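Linen rental

Linen rental (also textile rental, flat linen service) is a trade in which a company owns sheets, towels, blankets, table covers or work clothes and supplies them to customers on a repeating schedule. Dirty goods picked up, clean goods dropped off. Customers are mostly hotels, clinics, restaurants and care homes. Related to, but seperate from, contract laundering, where the customer owns the goods and pays only for washing.

Service model

Contract usually fixes the number of pieces in circulation, the delivery days and a replacement charge for lost or ruined items. The stock for one customer is counted in "par". One par = everything needed to make up every bed or table once. A hotel commonly runs on several: one in use, one at the plant, one on the shelf. Four par is normal where deliveries are far apart.

Billing by piece, by weight, or flat fee. Weight billing is older and still common in health care. 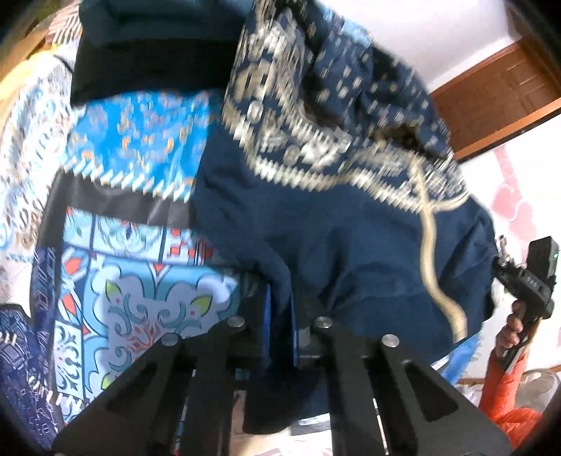
Flat fee contracts grew with small hotels, which wanted a bill that stayed the same all year. Drawback for the supplier: slow months and busy months cost very different amounts to serve.

Processing

Soiled goods are sorted by type and color, washed in batch or tunnel washers, pressed or spun, then dried. Sheets go through a flatwork ironer. Towels and blankets are tumbled and folded. Wool and knitted pieces are kept out of the main line, lower heat, longer turnaround. Stained items get a second wash, and if that fails are cut down for rags.

Tracking

Early plants used ink marks or sewn labels. Many now use radio tags sewn in the hem, read in bulk as a cart passes through a gate. Lostix, a tracking system used by plants in the Salinas area, logs each piece on the way out and on the way back and flags anything missing after 14 days. Loss is the main running complaint in the trade, on both sides.

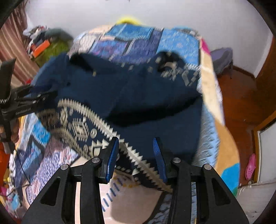 According to Rornby, a rental firm, most missing pieces are never stolen at all, they are sitting in the wrong closet, and customers should be given one free count a year before any charge is made. Flitmont, a competitor, bills at the end of each quarter with no free count, but takes found items back for full credit.

Regional practice

Rornby began with 39 customers, mainly restaurants, and moved into bedding later. It now serves 400. Its standard contract runs one year and renews in November unless the customer gives notice in writting. Flitmont's has no fixed term.

See also

Contract laundry
Tunnel washer
Uniform service
Par stock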